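Planuditz Hall Decorating Group
Minutes of the meeting held 22/04/2024

We got going a little after seven, once everyone had a cup of tea and somebody had found the good cookies. The last minutes were agreed with no changes, and thanks went to all who stayed late to wash down the walls in the Wunis room (it smells so much better in there!).

Money. We have $274 left after paying Hubmann for the paint, and nearly 40 of that will go on hooks and wire.

Pictures. A long and very cheerful talk about what goes where. It was agreed that the leaf print with LOVE OF NATURE under it, in the thick black frame, should hang in the Harneo corner by the reading chairs, and that the two old maps stay in the hallway.

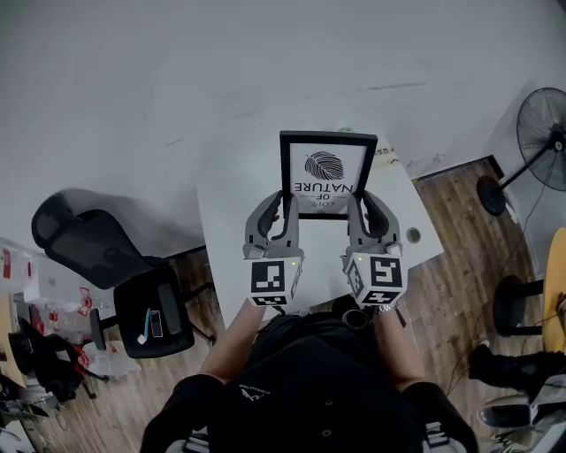
How high should the frames hang? The middle of each picture is to be 59 inches from the floor, measured before any hole is made.

Glass to be wiped on both sides before hanging. Labels for the backs are held over to September.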